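Kolholm project - bimanual sorting task, data collection
Minutes of the working meeting, 7th May 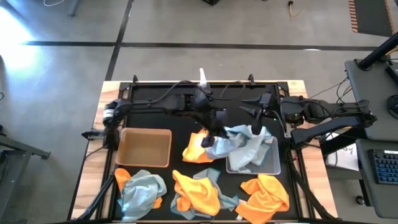
Present: Ivar Hedlund (chair, task lead), the two day-shift operators, the evening operator, labeling, training, hardware. Apologies from the Fernandes side, who sent written comments (item 5).

1. Minutes of the previous meeting

Accepted with one correction. Under "Reset procedure" the text should read that the operator shakes out each cloth before it goes back on the bench, not after the last one has been placed. The instruction sheet has been changed to match.

2. State of the set

Training reported 2217 accepted episodes in the cloth sorting task at the close of collection yesterday. The count includes episodes from both operator shifts and excludes everything recorded before the change of camera mount, which is kept in a separate folder and is not to be merged without a note in the log.

The distribution is uneven. Blue cloths are picked by the left arm far more often than by the right, and the episodes in which both arms hold the same cloth are mostly blue as well. The orange cloths are usually taken in a single grasp and dropped. Training sees this in the policy: given a bunched orange cloth in the middle of the bench, it hesitates between arms and in several rollouts closed the gripper above the fabric.

Hedlund asked whether this was a matter of quantity. Training's view is that more of the same would not help. What is missing is orange cloths in awkward shapes, lying partly over or under a blue one, with the operator free to choose either arm.

Agreed: for the next block, the starting layouts are drawn from the new layout list and not left to the operator. The list has 18 layouts. Each is to be used equally often before any is repeated beyond its share.

3. Handling of the two-arm transfer

Long discussion. The task as written says that the cloth is lifted by one arm and placed in the bin of its color. In practice, operators let one gripper keep hold of a corner while the other arranges the folds over the bin, then release. The result is tidier and there are fewer cloths hanging over the rim, but the episode is longer and the two styles look very different to the learner.

Labeling pointed out that the present annotation has only "pick", "move" and "release", with one arm named for each. A transfer in which the left arm holds and the right arm presses down or regrasps gets labeled in whichever way the annotator thinks best. Two annotators given the same clips disagreed on the start of "release" in a good part of them.

The evening operator said the holding style is hard to avoid with the larger cloths. If the cloth is let go too early it slides down outside the bin and has to be picked again, and the second pick is usually worse than the first.

Agreed:
Both styles stay in the set. A new label, "hold", is added for the arm that is gripping while the other one works. "Release" begins at the first opening of the last gripper in contact with the cloth. Old episodes will be relabeled only where both arms are within reach of the same cloth; labeling will filter for these using the recorded joint positions. The operator does not switch style within one episode.

4. Failed grasps and corrections

At present an episode with a missed grasp is discarded if the operator says so at the end, and kept if the operator says nothing. Training would like to keep misses, provided that the operator recovers without outside help. Hardware had no objection.

Hedlund was against keeping every miss. Some come from the operator not looking, and those teach the policy to close on air. The compromise reached is that an episode is kept when it has no more than 3 missed grasps in total and ends with all cloths in a bin. Anything above that is marked "rejected, grasp" and stored. An episode stopped by a fault in either arm is marked "rejected, fault", whatever state the cloths are in.

Touching the bench by hand during an episode ends the episode. There were questions about cloths that fall to the floor. These also end the episode. The operator does not pick the cloth up until recording has stopped.

5. Comments from Fernandes

The written comments were read out. Summary:

a) The bins should be allowed to change sides. Fernandes' own evaluation will place them in either order, and a policy that has only seen one order may be using position and ignoring color.
b) A translucent bin is a concern, as the cloth inside may show through the wall and be taken for a cloth on the table.
c) The file naming does not match the delivery agreement.

On a), accepted. Bins are swapped after each pass through the layout list. The swap is written in the log with the episode number. Training will hold back one swapped block for evaluation only.

On b), not accepted for now. Training has not seen the effect in rollouts. Hardware can obtain opaque bins of the same size if it appears, but changing them in the middle of the set would bring in a second variable. To be looked at again after the next training run.

On c), the names come from the Kosis recorder and cannot be changed at the source. Labeling will rename on export. The mapping file goes with the delivery.

6. Hardware

Cable routing on both arms was checked. The loops on the forearms have enough slack for the full working range, but hardware wants them inspected at each shift change, with particular attention to the wrist. A cable that catches a cloth is to be reported even if the episode completes.

Gripper wear: the finger surfaces on the left arm are smoother than those on the right. Fingers will be replaced as a pair on both arms on the same occasion, and the occasion logged, so that training can split the set there if needed.

Emergency stop was tested on both arms. No remarks.

The overhead lighting produces a bright reflection on the floor beside the bench. Training asked if it matters. Hardware believes the crop used for training removes most of it. Labeling will check the crop on a sample of episodes and report.

Clock drift between the Kosis recorder and the arm controllers was over 30 milliseconds at the end of one long session. The recorder will now be restarted at each break. Hardware is to write a short script that compares the two clocks and warns the operator before recording begins.

7. Carar export

The export to the Carar format runs, but drops the gripper opening value when it is constant for a whole episode. That happens when one arm is not used. Training needs the value in all cases. Labeling has a fix and will run it on the full set overnight. Until then, no exports are to be sent out.

8. Actions

Ivar Hedlund: revise the task sheet for items 3 and 4 and reply to Fernandes on item 5.
Labeling: add "hold", filter old episodes, correct the Carar export, prepare the mapping file, check the crop.
Training: hold back a swapped block, report per-color grasp results after the next run.
Hardware: clock script, finger replacement, written check for the cable loops.
Operators: begin the layout list at the next shift and log every bin swap.

9. Any other business

The operators asked for shorter sessions. Operators now change over at the end of each pass through the layout list, with a break before the next. Hedlund will see how this affects the daily count and bring figures to the next meeting.

Wash cycle for the cloths: it was noted that washed cloths fold differently from those that have been on the bench for some days. No decision. Operators will enter "washed" in the log when a batch is replaced, and training will look for a difference once there are enough episodes on both sides.

The final delivery remains set for November.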